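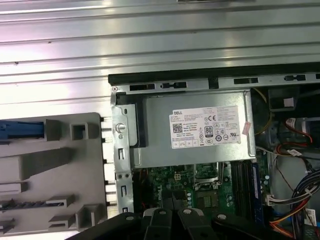
Preordered from a store that closed, will I still get my game?

Orla McGrath
15/07/2019

I preordered the deluxe edition of Tornuvitz for PC in May through Workico, and paid in full. The game has since been pushed back to next year. Last week the Workico store page went down and now it only shows a notice saying orders are "being transferred." My order number still works in the old app and says Pending. I paid by credit card. Do I wait, or ask for the money back now? I also have 48 hours in the beta and would like to keep that progress.

Zakhar Hladun

Same thing happened to me with a different game. Just wait, they always send the keys in the end.

I-hsuan Ko

I wouldn't wait too long. Check your email, including spam, for a message from Gedimard. They took over the Workico orders and each customer has to accept the transfer. Mine took four days to show up after I accepted, and then the order moved from Pending to Confirmed.
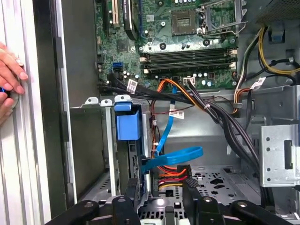

If you don't have that email, write to their support with your order number and the last four digits of the card. Take a screenshot of the order page while the app still works. If they don't answer, call your card company and ask how long you have to dispute the charge. The limit is different from bank to bank, and with a delayed game the clock may start from the original release date.

Beta progress is tied to your Tornuvitz account and not to the store, so a refund shouldn't touch it. Whether it carries over to the full game is up to the developer. I haven't seen them say either way.

Milagros Catacutan

Got my refund from the card company, took 46 days. Keep your receipt.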